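May
By the Mending Basket desk

Hand sewing fixes for people with no time

Seam split on the way out the door? Sofa cushion leaking fluff? Most of this takes less time than finding the needle. Here's what I keep telling people, in no real order.

Thread first. Cut it about as long as your forearm. Longer feels like it saves time and it doesnt, it just knots. Cut the end at a slant with sharp scissors, wet the eye of the needle and not the thread, push it through. Works most mornings. Before coffee, use a needle threader.

Knots – run the thread over a bit of beeswax, then press it between two sheets of scrap paper with a warm iron. Candle stub will do in a pinch but it can leave a mark on silk, so test it somewhere hidden. I got a block of wax from Hallell years ago and it's barely dented.

Doubled thread for buttons and coat hems. Single for everything else. Doubled thread on a thin blouse makes a ridge you can feel all day.

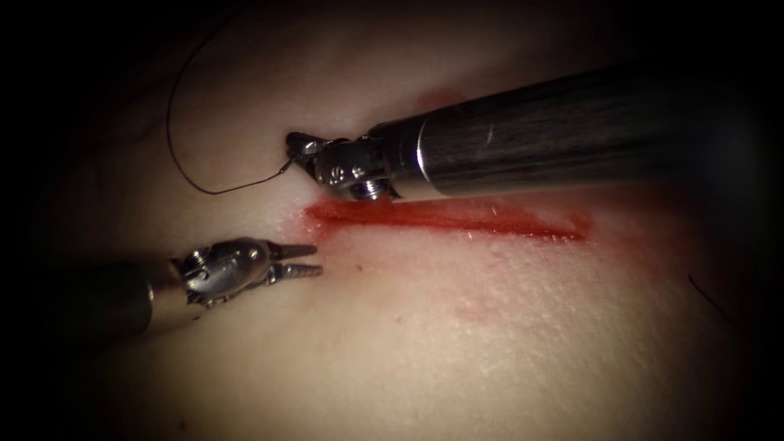 Pins go in across the seam, heads all on the same side. Clips for vinyl, rain jackets, anything where a hole stays a hole. Clothespins if you're out of clips. Bobby pins in a real emergency, the flat kind.

Split seam in pants: turn inside out, start well before the split, backstitch, keep going well past it. Small stitches. The old thread next to the gap is usually worn too and it'll go next. Press it after, even quick, even with a hair straightener.

Buttons. Lay a toothpick across the top, sew over it, pull it out, wind the thread under the button a few times and knot at the back. Gives you the shank. Without it the buttonhole puckers. Heavy coats want a tiny flat button on the inside too, sewn through at the same time.

Hems: fold, press, THEN pin. Wear the shoes. I've hemmed trousers barefoot more than once and regretted it by lunch.

Spare bits. I keep a jar of buttons, a card of hooks and eyes, two hanks of embroidery floss (gray and navy cover nearly everything). Vuserora sells a polyester in 100, 200 and 300 yard spools – get the 200. The big one unrolls in the drawer and the small one runs out on a Friday night.

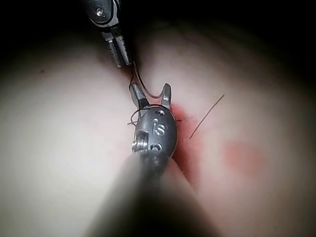 Knit sweaters with a hole. Don't pull the loose yarn and dont trim it. Catch every open loop on a safety pin so nothing runs, then weave in matching yarn from the inside seam. There's often a long tail hiding at the shoulder. No yarn, use two strands of floss.

Moth holes in felted wool are easier. Pinch of matching fluff, felting needle, foam block underneath, poke till it's gone. Watch your fingers.

Iron-on patches peel at the corners. Round the corners off before you iron and they hold much longer. Then a quick whipstitch anyway. Lecomte patches have a thin film on the back that has to come off first, I have forgoten this twice.

Needles get dull, people use the same one for ten years. If it snags or pops going in, bin it. Tape over the point before it goes in the trash. Rust spots, stab it through an emery strawberry a few times. Leather wants a leather needle, three-sided point, and you only get one go at each hole so mark them first.

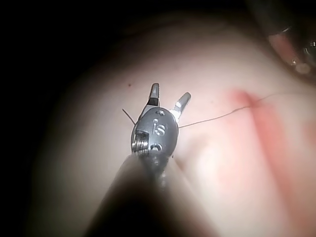

Cushions and stuffed toys get closed with a ladder stitch. Come up inside one fold, straight across, run along inside the other fold, straight back. Leave it loose for an inch or so, then pull and the gap shuts. Curved needle makes it much easier when the thing is already stuffed. If you can't get your fingers in, hold the needle with something metal that narrows to a tip, same general idea as the tool in the photo, and turn your wrist with the curve. Small flat pliers from the junk drawer are fine. Tape the jaws so they don't chew the needle.

Finish with a knot close to the cloth, then send the needle back in, out a couple inches away, tug, snip. The tail pops inside.

Cornisier upholstery thread for sofas, by the way. Ordinary thread snaps the first time a kid jumps on it.

Zippers next time.

We use cookies to remember your settings and count visits. By continuing to browse you accept our cookie policy.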